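18. Januar
von Clifford Leclerc

Ich hatte ja im Dezember schon gejammert, dass mir der Daumen weh tut. Wer mitgelesen hat, weiß warum: Wir sammeln bei Nadamer seit ein paar Wochen Demonstrationen, und Demonstrationen sammeln heißt, dass ein erwachsener Mensch mit einem Controller in der Hand auf einen Bildschirm starrt und einem Greifer vormacht, wie man Haushaltskram anfasst. Stundenlang. Meine Nichte fragt, ob ich jetzt beruflich zocke. Na ja, so halb.

Der Stand heute: 1383 Durchläufe im Kasten, alle in der Simulation. Auf den echten Arm dürfen wir erst, wenn die Strategie im Simulator halbwegs vernünftig läuft, so ist es mit Omia ausgemacht, und ich bin ehrlich gesagt froh drum. Im Simulator kann ich mit Schwung gegen die Tischplatte fahren und drücke danach einfach auf Reset. Mit dem echten Arm macht das deutlich weniger Spaß, da habe ich vorletztes Jahr schon mal ein Handgelenk auf dem Gewissen gehabt und rede bis heute nicht gern darüber.

Angefangen haben wir mit den einfachen Sachen, Würfel, Dosen, so was. Das hat man nach einem Nachmittag drauf. Controller leicht kippen, runter, zu, hoch, fertig. Meine Durchläufe mit den Würfeln sehen aus wie aus dem Lehrbuch (sagt zumindest Meltix, das ist unser Tool, das die Bahnen hinterher auf Ruckler prüft, und das ist sonst eher streng mit mir). Und dann kamen die Körbe.

Ich hätte nie gedacht, dass mich ein Korb so beschäftigen kann! Von Hand nimmt man den einfach. Man langt hin und hat ihn, ich könnte euch nicht mal sagen, welche Finger ich dabei benutze. Mit dem Greifer muss ich mich auf einmal entscheiden: Gehe ich von oben über den Rand, einen Finger innen, einen außen? Oder schiebe ich von der Seite? Und wie schräg, wenn die Wand nach unten hin immer schmaler wird? Vor allem aber sehe ich beim Steuern ja nur, was mir die Kamera zeigt, und wenn der Korb groß ist, dann ist da eben sehr viel Korb und vom Rest recht wenig. 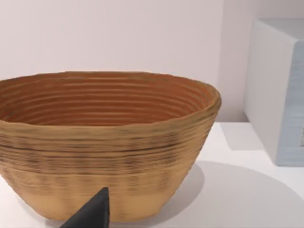 Großer Korb, weiße Box dahinter, vorne der Greiferfinger. Von wegen Übersicht.

Mit dem Ding habe ich mich am längsten rumgeschlagen. Die Form erinnert mich an einen Gärkorb fürs Brotbacken, oval und oben schön weit, und der dicke Rand sieht aus, als wollte er gegriffen werden. Das Problem ist die Tiefe. Auf dem Bildschirm kann ich schlecht abschätzen, wie viel Luft noch zwischen Finger und Korbwand ist, und mein Bauchgefühl liegt da zuverlässig daneben. Also habe ich mir angewöhnt, beim Anfahren auf die Schatten auf dem Tisch zu achten. Das hilft wirklich! Nicht immer, aber oft genug, dass ich es den anderen beim Mittagessen ungefragt erzählt habe.

Was ich dabei auch gelernt habe – und das ist für die Daten vermutlich wichtiger als mein Daumen – ist, dass Zögern ansteckend ist. Wenn ich vor dem Rand kurz stehen bleibe, weil ich überlege, dann steht das genauso in der Aufzeichnung. Die Strategie weiß ja nicht, dass ich da nachgedacht habe. Die lernt: kurz vor dem Korb bleibt man stehen. Unser erster Trainingslauf mit den Korbdaten hat genau das gemacht, der Arm fuhr hin und wartete, und wartete, und wir saßen davor und warteten mit. Ich habe daraufhin 21 von meinen Durchläufen rausgeworfen und neu aufgenommen. Zügiger diesmal, vorher überlegt und dann durchgezogen.

Seitdem mache ich auch Pausen nach Plan, nach acht Durchläufen wird der Controller weggelegt, egal wie gut es gerade läuft. Klingt spießig, aber meine Griffe am späten Nachmittag waren vorher wirklich zum Weglaufen.

Nächste Woche will Virk zwei Controller-Varianten zum Testen schicken, eine davon mit Kraftrückmeldung. Darauf freue ich mich wie blöd, weil ich dann vielleicht endlich merke, wenn ich irgendwo anstoße, statt es erst hinterher in der Auswertung zu lesen. Falls jemand von euch mit so was schon gearbeitet hat: schreibt mir, vor allem, ob man sich an das Gerüttel gewöhnt. Und Tipps gegen Daumenschmerzen nehme ich auch weiterhin gern, die Salbe aus den letzten Kommentaren riecht leider so, dass ich damit nicht ins Büro kann.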